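Search this site
Type and press Enter
Posted in: Small home, Tidying

The basket for small things

Apr 24, 2023

In our old apartment on Abdel Hamid street we had a drawer for everything that had no place. Batteries, keys for doors that we do not have anymore, buttons, the end of a candle. When we moved, this drawer came with us in one plastic bag, and the bag stayed closed from January until last week. I was a little afraid of it.

My neighbor Margit Granström has a rule which I like very much. She says a small thing must live in something open and with color, so that the eye finds it. A closed box is a place for forgetting. I tried closed boxes for 4 years, so I can say that she is right.

So I put the bag on the floor and I began. I gave myself 70 minutes and I set the alarm on my phone. The first part was easy, I only took out what was garbage. The second part was slow, because each thing wanted a decision. I found a receipt from a bakery where we bought our first breakfast after the wedding, and I kept it, even though you can hardly read it now.

For sorting I use plastic baskets and trays. They are light, you can wash them in the sink, and they do not scratch the wood. I do not buy the ones with a lid. Flat trays are for paper and cards – baskets are for things which roll. If you have both kinds, please do not put one inside the other, or you will never use the lower one. 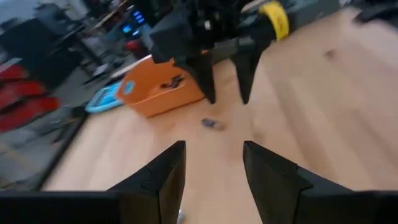 The orange basket with its light blue handle, one small thing inside already.

I like that this basket has a handle in another color. It is a detail without importance, but it makes me a bit happy when I take it from the shelf.

Essam asked me by message what I do with the cables. I must say that I have no good answer yet. For now they are in a cotton bag behind the door – tied with string, three of them without any known purpose. If somebody has a better method, please write it in the comments. Next I will do the shelf above the washing machine.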